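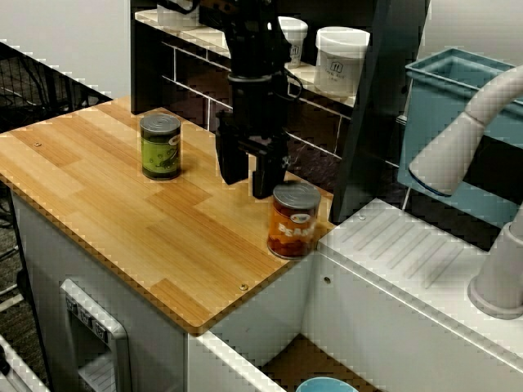

Why did the Horby sourdough crackers go soft before the rye ones did?
The tins were packed at a higher moisture content, and the lid seal on that batch was worse.

Home | Notebook | Methods | Archive

Thursday, September 13, 2018

Opened the last of the February crackers this morning. Sourdough from the Horby tins, rye from the Pletus tins, same shelf, same room. Weighed before opening, then broke ten from each and listened. Crude, but it agrees with the oven figures.

Sourdough moisture at packing was 7 percent, rye 3 percent. I had written both down as 3 in the spring and only caught it when I went back to the bake sheets. The old entry is corrected in pencil.

Gross weight of the sourdough tin is now 1,128 g. The rye tin is 663 g and has not moved since the last weighing. The sourdough has gained at every check. A tin that gains weight on a dry shelf is leaking at the lid, so I ran a strip of paper around the rim. It slid under on the side with the seam. Rye lid held the paper all the way around.

Flavor: sourdough stale at the edges, no rancid smell. Rye fine. Salt on the rye tastes stronger than I remember, probably the fresh box.

Redrying test: one tray of sourdough in the low oven with the door propped. Snap came back in the thin ones. Thick ones stayed leathery in the center and picked up color before they dried. Not worth doing for a whole tin.

Still open:
- Whether Macaraeg lids fit the Horby tins. Diameter looks right on paper, bead profile unknown.
- Second bake for anything over 5 mm thick.
- Pondar flour has not been tried in this recipe. Absorbs more water according to the bag, so hold back some at mixing.

Next batch gets weighed with the lid taped and again with the tape off. Scale needs a new battery first.

4 comments | 2 shares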